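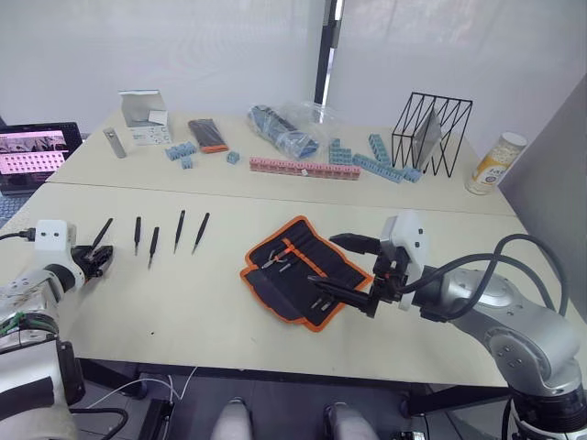 Figure 1. Tool roll and screwdrivers on the shared worktable, with other project materials behind.

Shared Tool Storage in the Kincombe Design Workshop
Project report submitted by Pin-yu Fu and Chak-lun Hsiao
Supervisor: Po-yen Wan
June 30, 2021

1. Background

The Kincombe workshop is used by four student groups, each of which keeps its materials on the same tables during the term. Hand tools were previously stored in a deep drawer, where screwdrivers of different sizes lay together and were often returned to the wrong place. The purpose of this project was to compare the drawer with a fabric tool roll and to recommend one of them for general use.

2. Materials

The roll chosen for the study is black with orange piping and has elastic straps across the interior. It opens flat and can be laid beside the work. Figure 1 shows small pliers with orange handles held in the straps, while several black screwdrivers lie on the tabletop. The rear of the table is occupied by a laptop, an open white cardboard box and pink and light blue interlocking blocks, and the space left for tools is therefore limited.

3. Method

Members of the workshop were asked to fetch a named tool, use it for a short task and put it away. A total of 48 trials were carried out with the drawer and 47 with the roll. One trial with the roll was excluded from the original 48 after the wrong tool was announced. Pin-yu Fu recorded the results and Chak-lun Hsiao checked each storage place at the end of the session.

4. Results

Tools were returned correctly more often with the roll. Most errors involved screwdrivers with similar handles, which users tended to place in any free strap. Participants also reported that the roll was awkward to close when the long tools were not pushed fully into place.

5. Recommendations

The roll should be adopted for small hand tools, and the drawer kept for larger items. Each strap should carry a label giving the size of the tool. A clear area at the front of the table should be reserved for the open roll during working hours, and blocks and boxes should be kept to the rear section.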